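After the river, the long wait for a front door

GIDHOLM — The school oval at Gidholm was never meant to have an address. It has one now. Letters come to Row 2, Row 4 and so on down to the fence, and the postie walks them in because the ground is too soft for the bike.

The Grallach River came over its banks in November and took most of the low streets with it. Families who left with a bag each were sent first to the school hall, then to cabins trucked in and set down in lines on the grass. They were told to expect 14 weeks. They have now been there for more than twice that.

Divya Lobo, who taught at the school before the flood and now runs the relief office out of its library, keeps a list of every household on the oval. Beside each name is a column for what they are waiting on: an insurer, a builder, a council inspection, a relative with a spare room.

"People ask me when it ends," she says. "I tell them what stage their file is at. I don't have another answer."

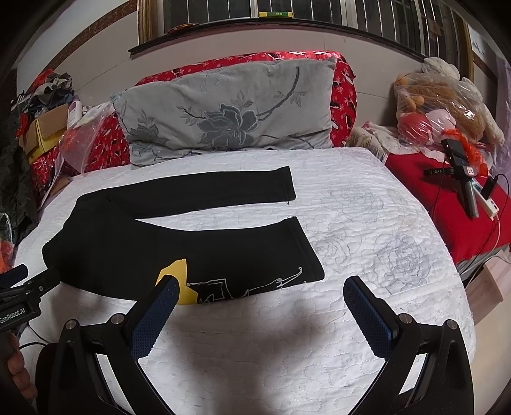
Most of the files are stuck at the same point. Houses below the rail line can't be rebuilt until the new flood map is signed off, and the map depends on a levee study that has been handed back for more work. Owners on the high side have started repairs. Those on the low side pay rates on blocks they aren't allowed to build on.

The cabins are dry and they lock. Residents say that counts for a lot. The walls are thin, though, and the shower block closes at night. Parents of small children keep a bucket by the door. In the wet months the paths between the rows turned to mud, and the council laid down pallets, which are still there.

Some have stopped waiting. A bus leaves each morning for Tralota, an hour inland, where there is work at the cannery and a few flats to rent. The school has lost 22 pupils that way. Teachers have merged two classes and expect to merge more.

Abou Zeid, the family bakery on the main street, reopened in autumn with one oven. It sells out before nine. The owners live upstairs and lost only the ground floor, and they know they were lucky. They send unsold rolls to the oval on the days there are any.
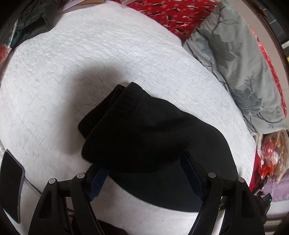

What the council is offering

A buyback plan for the low streets was put to residents on Sep 1, 2023. Owners would be paid the value of their land as it stood before the flood, and the blocks would become open ground. Anyone who takes the offer must give up any claim to rebuild.

Lobo has read it through with family after family at the library table. Older owners tend to want it. Younger ones, with larger loans, say the payment would clear the bank and leave nothing for a deposit. Renters, who make up a good part of the oval, are not mentioned in it at all — she has written to the council about that and is waiting for a reply.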